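The Long Sleep Under the Stairs

2019-07-17

Put your nose to a glass of ten-year-old red from a good cellar and you will understand why people give up perfectly useful closets for this hobby. There is dried cherry in there, and leather, and something like a forest floor after rain, and it all came from a drink that tasted of plain fruit and pencil shavings when it was bottled. No one added a thing. It sat in the dark and changed, and I find that as exciting now as I did the first time somebody handed me a glass and told me to be quiet for a minute.

That somebody was Bleddyn Craddock, who keeps his wine in the space under his stairs in a narrow brick house he has lived in for most of his adult life. Craddock is a retired piano tuner with no money for showy labels. His favorite bottles come from Candier, a small estate whose reds are tough as boots when young, and he buys a few every March when the new list comes out. Then he forgets them, or tries to.

"The hard part is the first five years," he told me, ducking under the third step. "After that you've got enough older stuff to leave the young ones alone."

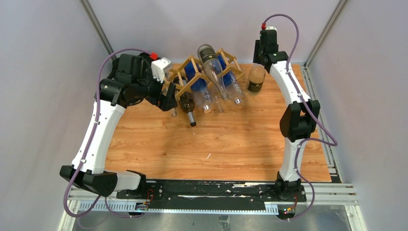
A simple wooden rack is all the furniture a beginner needs.

What a wine wants from you is wonderfully little! It wants to be cool, and more than that it wants to be steady. A closet that stays a touch too warm all year is kinder than a garage that bakes in summer and freezes in winter. It wants darkness. It wants some moisture in the air if it is going to stay for decades, and it would prefer not to live on top of the washing machine.

Craddock's only gadget is a thermometer that remembers its highest and lowest readings. He hung it on a nail for a full year before he bought anything worth keeping, moved it twice, and ended up with the bottles against the north wall, well away from the hot water pipe.

Kaisu Mustonen went about things very differently. She runs the cellar at Lestik, a restaurant in an old grain store by the river, and she looks after 2399 bottles, each one written by hand in a green ledger. I asked whether a computer might be quicker. She agreed that it would, and went on writing. The ledger has wine stains, crossed-out guesses and small notes from earlier cellar hands, including a run of pages where someone named Prys Jenkins rated every Bouazza white with a drawing of a fish. (A fat fish is good. I spent far too long on those pages.)

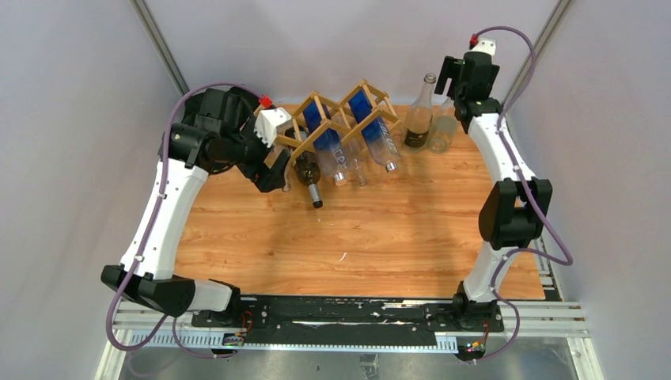

Dark glass helps shield wine from light, but a shady corner helps more.

Mustonen lays her bottles flat, as cellar people have done for ages, so that the wine stays against the cork and keeps it from drying out. Screw caps don't need this, though she lays those down too, mostly to save room. What she really cares about is getting at a bottle without shifting its neighbors. The oldest wines go at the bottom, where it is coolest, and anything meant for this month's list sits at hand height.

She let me taste two vintages of the same Pliton red side by side. The younger was all elbows, dark and grippy and a bit cross. The older had turned the color of brick at the rim and smelled of tea and dried orange peel, and it kept changing in the glass for as long as I could make it last. I would have happily missed my train for it, and I did. 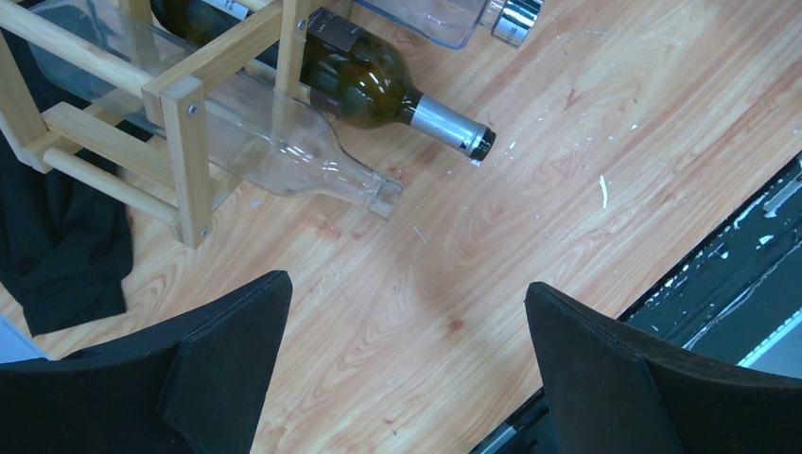 Bottles on their sides keep wine in contact with the cork.

Most wine, it should be said, isn't built for any of this. The cheerful bottle you bought for dinner will be at its best tonight. For laying down, look for plenty of acid, firm tannin in the reds, and enough fruit to outlast them both. A good merchant will tell you which bottles have it. Mine is Rhydian Pritchard, and his advice is to buy several of the same wine and open one every couple of years, so you get to follow the whole story, including the sulky middle chapters when it seems to taste of nothing at all.

I started with a case of Candier under my own stairs. The first bottle was stern, the second was sterner, and I have promised Craddock that I'll leave the rest alone until March at the very earliest.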